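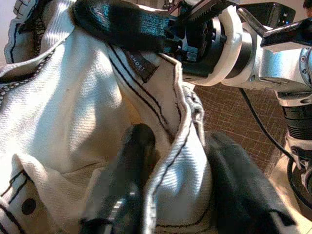 Réka Illés wrote in after our preview to say that the Porkitmont roof box whistled on her wagon from 50 mph up, and that moving it two inches back cured it. We tried the same on the test car and got a smaller change. The whistle dropped in pitch and stayed.

Last updated: 2022-06-15

The Porkitmont is a hard-shell cargo box for cars with factory side rails. Our sample went on a compact wagon with Prollero square crossbars. The four clamps slide in a channel in the floor and tighten from inside with a hand knob. The knob clicks at the set torque. Two of ours clicked early and needed another half turn to stop the box from creeping.

The lid opens from either side. With both latches set, the key turns smoothly. With the rear latch half seated, the key still comes out, so check it by hand before driving off. The supplied instructions mention this on the last page only.
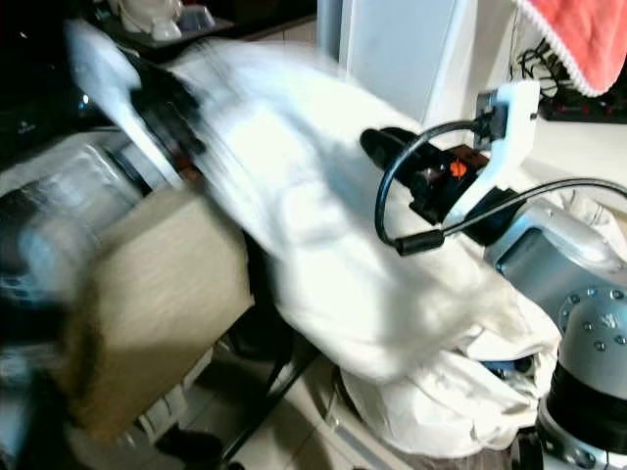 Vol. 12, No. 6

Fuel use was measured on the same highway loop, bars only and then bars with box, tires set cold both times. We covered 704 miles without the box and 785 with it. Consumption rose by 9 percent at a steady 65 mph. Crosswind behavior was mild. The nose of the box lifts slightly behind trucks, and the lid flexes enough to be heard.

Water got in at one corner, at the rear hinge, after a pass through a brush car wash. In ordinary rain the floor stayed dry. The seal is a push-on strip and can be replaced without tools.
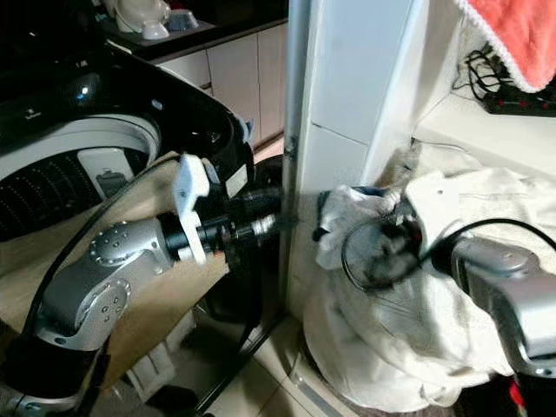

Armelle Delaunay asked whether the older Guzmán clamps fit the same channel, as she has a set left over from her last box. They do fit, but the bolt is longer and touches the luggage, so a cap is needed.

Price as tested was $925, or $1000 with the Borkness lock set. The standard lock is adequate. Buy the box if your bars are square; on oval bars the clamp pads rock and we would look elsewhere.

We use cookies to remember your settings. Accept | Manage

Contact | Copyright 2022 | Back to top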